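Iturra shared workshop – course handout, session 3
Two-arm build: teaching it to handle hangers

By now your arms should be bolted down and talking to the laptop. If they aren't, grab me before you start, as everything in this session assumes both grippers open and close when you ask them to. I built my own pair on the kitchen worktop in June, following the Rimance plans with a few bodges, so I've probably made your mistake already!

1. Getting in between cloth and plastic

Clothes are horrible things for a robot. They sag, they fold over whatever you wanted to grab, and the wrist camera sees a lot of cloth and very little hanger. Bags are worse (you've got a rim, a lining and a hanger all in the same small gap). I bring the fingers in half open, tips leading, and let them settle either side of the hanger before I squeeze. Go slowly. Set the speed limit in the Erken config to 20 per cent and leave it there until you've had 16 clean grips in a row.

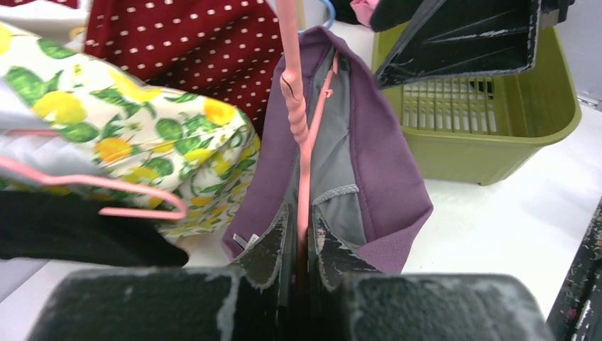
Doesn't a slow close just push the cloth further in, though? Namness asked that on the workshop forum, and went on to say that a quick snap had worked better on thin linings.

Fair point, and I tried it. A snap is fine on stiff cotton, but on anything slippery I lost the hanger more often than I caught it. My compromise is slow on the way in, then quick for the last 3 mm. Try both and write down what you get – I'd love to see numbers from somebody else's build.

2. Gripping something that doesn't give

A painted pole is the opposite problem. It won't move out of the way, so if your fingers arrive off centre, one side touches first and the whole wrist twists. Line up on the pole, close until both sides touch, then stop. I set my current limit at 500 mA and haven't needed more. Keep an eye on anything sticking out of the pole too, hooks especially, and pick a bit of tube below them if you can. 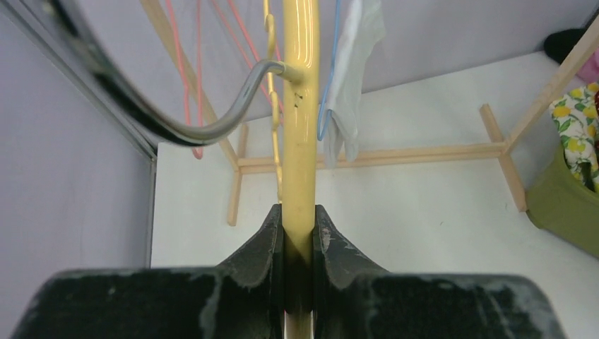
3. Before next time

Log your grips in the shared sheet, misses included. Check the finger screws, which do work loose. And please save your config under your own name, not over mine (it took me a whole evening to get it back).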